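Why does an arch stay up?

An arch is a curved shape that carries weight over a gap. Bridges, doorways and tunnels all use it. This page explains how the weight gets from the top of the arch to the ground.

A toy block with a half-circle cut out of it is a handy shape to think about. Turn it so that the cut-out faces down and it makes a small bridge, with two legs and a curved roof. 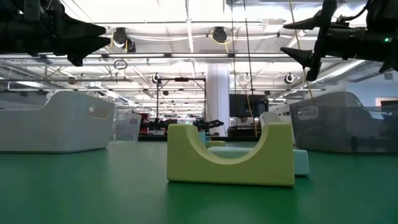
*Page last changed: July 13, 2025*

## Pushing and pulling

Two kinds of force matter in building. A push that squashes a material is called **compression**. A pull that stretches it is called **tension**.

Stone is very good at being squashed and poor at being stretched. Lay a long flat stone across a gap and put a load on the middle. The top of the stone is squashed and the bottom is stretched. If the load is too great, a crack starts at the bottom.

In an arch made of separate stones, the load on each stone presses it against its neighbours. The push travels round the curve, from stone to stone, until it reaches the ground on both sides. Almost all of the force is compression.

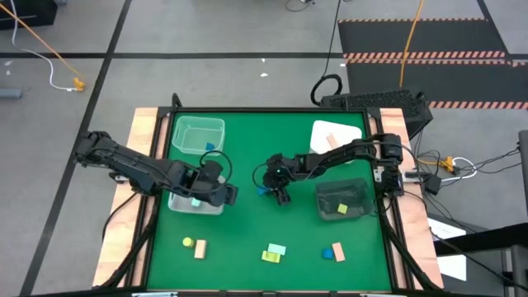 The push does not go straight down. It also goes outwards, and engineers call this outward part **thrust**. Something heavy must stand at each side to resist it. These side supports are called **abutments**. If they slide apart, the arch drops in the middle.

## The bridge at Wollum

The old footbridge at Wollum has one arch, 7 metres wide, made of 35 wedge-shaped stones. The stone in the middle of the curve is the **keystone**. It was the last to go in. Until then, the others rested on a wooden frame called **centring**, which was taken away afterwards.

## Try it: flat or curved?

You need two piles of books, a strip of card 30 cm long and some coins.

1. Stand the piles 20 cm apart.
2. Lay the card flat across the gap. Add coins to the middle, one at a time, until it sags.
3. Take the card off. Bend it into a curve and fit it between the piles, with its ends on the table and against the books.
4. Add coins to the top again.
5. Write down both results.

A flat wooden lolly stick can be tested in the first way too. Wood copes with stretching much better than stone does, so it will bend a little before it breaks.

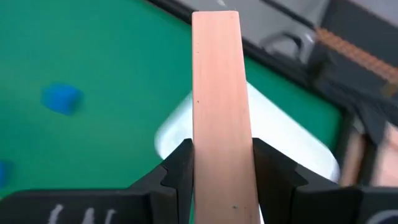
Janssen wrote to us that the curved card kept slipping until the books were pushed hard against its ends, and asked whether that was the thrust. Yes, it was. The books were acting as abutments, and a light pile will move. Use heavier books and repeat step 4.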